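Paper Cups in Wire Holders: How I Serve Hot Drinks to a Crowd
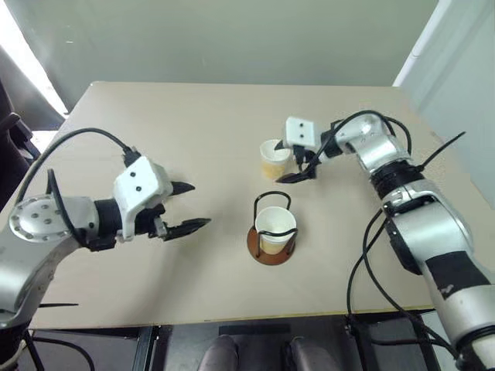 Angelica Manalo

I love paper cups for a houseful of people, but they get floppy and they're hot to hold, so I drop them into wire holders (the kind with a handle and a round base). Super easy!

Set the holder on the table first and slide the cup down through the ring while it's empty. Give it a little wiggle. If it rocks, try another cup, sizes vary more than you'd think.

Now pour, and stop two fingers below the rim. I let tea sit 5 minutes before handing it over – 3 if there's milk in it.

Carry by the handle, with no more than one in each hand. I tried two once at my sister's place in Wetthorpe and her rug still smells like chamomile.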